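Temps de lecture : 4 min

Notes orateur. Atelier Durkivis, poste de tri, ligne Courtois

Diapo 1. Rappeler le périmètre : un seul poste, deux équipes, reprise en août. La cellule traite 1 369 références. Ne pas détailler le catalogue.

Diapo 2. Avant : l'opérateur saisit, oriente, dépose. Après : il prépare les bacs, valide les préhensions en simulation et traite les rejets. 26 personnes ont changé de fiche de poste. Insister sur la validation, tâche nouvelle, non prévue dans la grille de qualification. 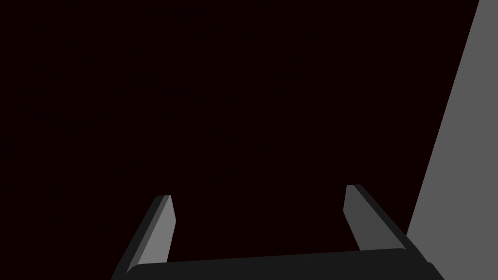
Diapo 3. La règle fixée avec Paloma Lindqvist : aucune référence ne passe en production sans 1 000 essais simulés et la signature d'un opérateur du poste. L'opérateur peut refuser. Le refus est motivé par écrit et revient au bureau des méthodes.

Diapo 4. Points ouverts.
- Formation : 70 heures par personne, prises sur le temps de travail.
- Cadence : imposée par la cellule, contestée par l'équipe du soir.
- Gestes : moins de port de charge, davantage de station devant écran.

Laisser la parole à Yevhen Tymoshchuk pour la grille. Questions.

12 partages · 3 commentaires
Ce site utilise des cookies. Accepter | Paramétrer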